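Olach Publishes Results of Two-Arm Controller and Gripper Comparison

By the Olach press office
April

Olach, which makes control software for small robot arms, has published the results of a comparison between its current controller, Traston, and the version it replaces. The tests also covered two sets of fingers for the company's parallel gripper. The full results are available to customers on request.

All of the tests used the same kitchen task. A pair of arms mounted side by side had to pick up an item of food and set it down on a different dish without dropping it, pushing the dish out of place or touching the other arm. The controller was free to choose which arm did the lifting. A run ended when the item was released or when 103 seconds had passed.

Each combination of controller and fingers was given 100 runs in simulation. Traston with the narrow fingers finished the task most often. The older controller with the wide fingers finished it least often, and most of its failed runs came at the moment of closing, when one finger landed on the rim of the plate and lifted it. The wide fingers did better than the narrow ones on one point: once they had hold of an item, they were less likely to let it turn in the grip.

Changing the fingers made more difference than changing the controller when the item was lying close to a rim. On an open part of the plate, the controller mattered more. Olach says customers who already own the wide fingers and work mainly with flat trays have little reason to change them.

The simulation work was done in Akamis, the company's own test environment. Akamis lets engineers change the countertop, the dishes and the starting position of the food between runs while leaving the arms and the camera position alone. Both controllers were given the same starting positions, in the same order, so that a hard layout counted against each of them equally.

Dish color and countertop pattern were varied because earlier releases had trouble finding the edge of a pale plate on a pale surface.

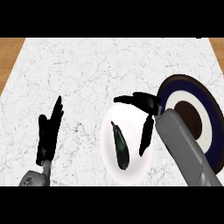
Traston decides which arm to use before either gripper closes, and it holds the other arm back until the lift is finished. The older controller let both arms approach and settled the matter late. An eggplant on a white plate, set on white marble with gray veins, is one of the harder layouts in the series. The right gripper is open over the plate, with one finger hanging down beside the eggplant, and the left gripper stands empty over bare marble. The space between the finger and the food is what the comparison of finger shapes was meant to examine, as a wider finger has less room to come down inside the rim.

A smaller series on physical arms was run at the Cherkaoui test kitchen, where 187 runs were completed with Traston only. The order of results between the two finger sets was the same as in simulation. Runs took longer on the physical arms, mainly in the approach to the plate, and Olach is still working on that part of the motion.

The comparison did not cover suction grippers, soft items such as cooked vegetables, or dishes with liquid in them. Camera placement was fixed throughout and will be tested separately.

Traston version 2 is available now to existing customers as a download. The narrow fingers fit the current gripper with no change to the wrist and can be ordered separately. Customers using the older controller will continue to receive fixes, but no new features are planned for it.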